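Zaltemier Support Portal
Ticket: Right follower arm lags leader during teleop, then jumps
Product: Ronska bimanual, leader/follower
Site: Odville lab
Opened by: Oona Koskela
Opened: 2019-01-06
Priority: High
Status: Waiting on customer

Original report

Teleop demos on the two-arm table. Left side fine. Right follower falls behind the leader whenever I slow down for a fine move, then catches up all at once. Feels like pulling something through glue and then it lets go. No fault raised, no red anywhere, the software thinks all is well.

Was fine in December. Since then: updated the teleop package, re-strapped the cables on the right arm, new lamp on the table. Nothing else I can think of.

Worst near the plate. I bring the right gripper down on the plate edge, stop, nudge the leader a tiny bit, nothing, nudge again, nothing, then it moves both nudges in one go and shoves the plate. Every demo with that in it is junk for training. I need 100 clean ones for this task.

Settings: command rate 50 Hz, smoothing default, scaling 1 to 1, force feedback off.

Reply, Zaltemier support

Thanks Oona. Please try the following and report after each one, not all together:

1. Hand-guide mode on the right follower, arm unloaded. Move the wrist slowly through its range. Note any place it sticks.
2. Swap leaders in the config so the left leader drives the right follower.
3. Send the log for one bad episode, joint command and joint position both.
4. Tell us the deadband value in the right arm profile. The update rewrote the profile on some installs.

Update, Oona

Step 1 done. Hand-guide on right is smooth at shoulder and elbow. Wrist roll a little stiff toward the end of travel, one direction only. Not sure if thats new. Left wrist doesn't do it.

Step 2 done. Left leader driving right follower: same lag, same jump. So leader is OK I think. Swapped back. (Took two tries, config saved under the wrong profile name the first time. Might want to look at that.)

Step 3, log attached, episode 8. Look where the gripper is coming down, command creeps and position stays flat for 300 ms, then steps.

Step 4, where do I find deadband? Not in the settings page any more.

Reply, Zaltemier support

It moved. Arm profile, Advanced, Input filtering. We expect the left and right values to match.

Log looks like two things stacked. Deadband would explain the flat part. The size of the step afterwards is bigger than deadband alone should give, so there may be some drag at the wrist as well. Please check the wrist cable before changing gains. Do not raise gains to cover for drag, it will make contact with the plate rougher.

Update, Oona

Found it. Left and right don't match. Right is way higher, left still has the old value. Copied left over to right, restarted teleop, re-homed both.

Much better in free air. Follows small moves now, no glue feeling. Over the plate still a small hitch, only when I roll the wrist as I come down. Straight down is good. So you were right, two things.

Did a few demos by hand-guiding instead to compare. No hitch I can feel but my hand is heavier than the drag so that proves nothing. Also hand-guide is no good to me for this task, I need both arms moving and I only have the two hands, plus my sleeves end up in the recording.

Threw out everything recorded with the old deadband. Did try trimming the bad bits first, but the trim leaves a jump in the gripper position and replay did the shove anyway.

Reply, Zaltemier support

Agree on discarding. Do not mix with the new set.

For the wrist: power down the right arm, undo the strap closest to the wrist, leave the others. Give the cable more free length, roll the wrist end to end by hand, then strap again at the point where it is slackest. Repeat step 1 afterwards. If stiffness is still there with the cable loose, stop and tell us, that would be the joint and we'd want it back.

Also please send the current layout with both arms posed, right gripper on the plate. 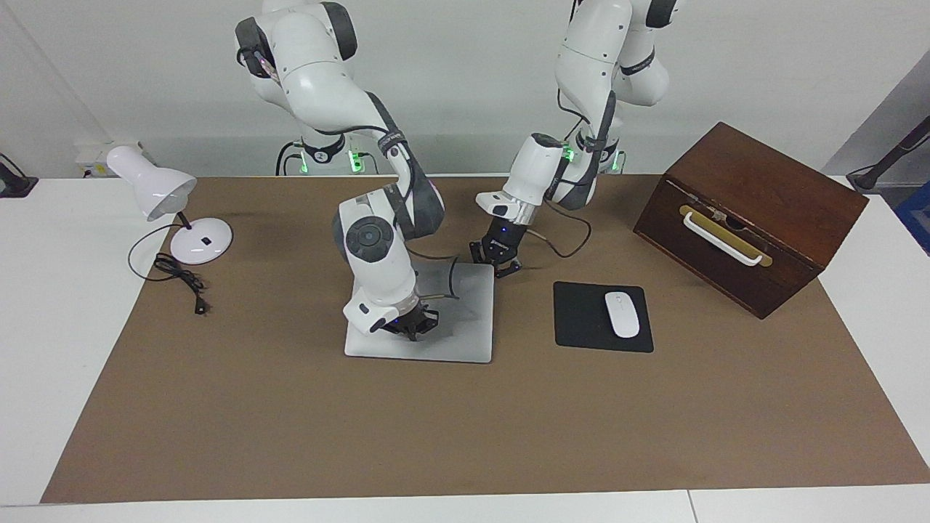
Update, Oona. Strap not redone yet, doing that next, arm needs to be powered down and I wanted the straight-down demos first. Deadband still matches on both sides after a restart so that part has stuck. Pose is the one where I get the hitch, right gripper down at the plate, left one open and waiting just behind. See the short loop standing up at the right wrist, then compare with the left, where the cable hangs in an arc off to the side. My guess is the right one pulls tight when I roll. Will try to get it closer to the left. Separate thing, lamp cord is coiled loose on the mat on the right arm's side, going to move it before I record more, dont want it snagging. Will post step 1 again once the strap's done. Please keep ticket open.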